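Speaker notes, Bruver shop night, Monday slot

Slides are thin on purpose. Talk from these. Aim for 14 minutes and leave the rest for arguing.

OPENING (slide 1, title only)

Ask who here has started a robot build at home. Hands up. Ask who has one that did a useful chore this week. Wait. Don't help them out.

Say where I stand. I like building these things. I don't much believe what people say about them, including what I said myself in February, when I told this same room the gripper would be sorting my parts bins by spring. It is not sorting my parts bins.

The talk is about one hand-held gripper, which I've been calling Dromach, and what it cost me in evenings. No arm yet. You hold it, you squeeze, the fingers close. The plan was to record myself doing the job by hand and use the recordings to teach an arm later. Keep this part short, most of them know the idea.

WHY I WAS SUSPICIOUS FROM THE START (slide 2, parts list)

The design I began from is called Arnuleo. It was passed around the shop as a weekend job. Printed parts, a handful of screws, done by Sunday night. Mine took 13 evenings, and I'm not slow with a printer.

Where the time went:
- reprinting the left arm twice, the first two split near the screw hole
- threaded inserts. Everyone says "just melt them in." Mine went in crooked until I slowed down and used a flat plate to finish the press
- the finger pads, which get their own slide
- looking for a screw I dropped (don't tell this one if running late)

Point to make: the write-up had a parts cost and no hours. If your time is free, say so in the write-up. Mine isn't.

THE PADS (slide 3)

Slow down here. This is the slide I want people to remember.

The fingers are plain black blocks. All the real work happens on the inside faces, where they touch the thing you're picking up. A hard bare face lets go of anything smooth, so you add a contact layer. I tried three kinds. The softest grips best and holds up worst.

Let them look before talking. Left finger first.

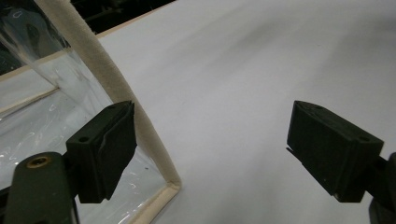

Slide 3: gripper open over the white surface. Note the seam and lifted edge on the left finger.

I want to be fair about what this shows. It shows wear on one face. It can't tell you how many grabs it took to get there, and I didn't keep a log for that pad, so I won't quote a number. Somebody will ask. The answer is that I should have kept a log.

What I can say is how it felt in use. Once an edge comes up, small parts start to twist as you close on them. You squeeze harder without noticing. Now the recordings have you squeezing too hard in them, and whatever learns from those recordings learns that too. A worn pad is a data problem before it's a repair problem. Say that line twice, the second time slower.

If someone brings up the brass insert in the green arm: yes, I'd use inserts again. Screwing straight into printed plastic was fine for a few swaps and then the threads went.

THE NUMBERS (slide 4, the two bars)

I set myself a test with the Baptista kit, the little bag of mixed hardware we use for the beginners' class. Pick up a part, move it, let go. By hand, with the gripper, me doing all the thinking.

Out of 100 tries, 83 went fine. People have told me that's good. Ask the room if they'd keep a coffee mug that worked 83 times out of 100. And remember a person was running it the whole time, with eyes and a wrist and a fair amount of patience. I don't see why an arm copying me would do better than me. It might. I'd like to see it before I clap.

The usual reply is "get more recordings." The figure I keep hearing is 1,000 for one simple task. At my pace, with stops to fix pads, that's roughly a month of evenings to teach a machine to move washers. I can move washers now.

WHAT I'D DO DIFFERENTLY (slide 5)

Print spare fingers on day one.
Write the date on every pad. Toss it when the edge lifts, don't press it back down and hope.
Test on the dull parts first. I started with the ones that looked good on video.
Throw out recordings made with a bad pad. It hurts. Do it anyway.
Write down hours.

LIKELY QUESTIONS

"Isn't it worth it for the learning?" Sure, for me. That's a hobby answer, and the claim was about saving labor.

"Would glue fix the pad?" I tried two glues on an earlier one. Both let go at the corner. Open to ideas, bring samples.

"Will you add the arm?" Probably. I have the motors already and they're taking up a shelf. But I'm not giving a date this time.

"Can I borrow it?" Yes, if you bring your own pads.

Leave slide 5 up during questions. Pass the spare fingers around, and get them back before the break.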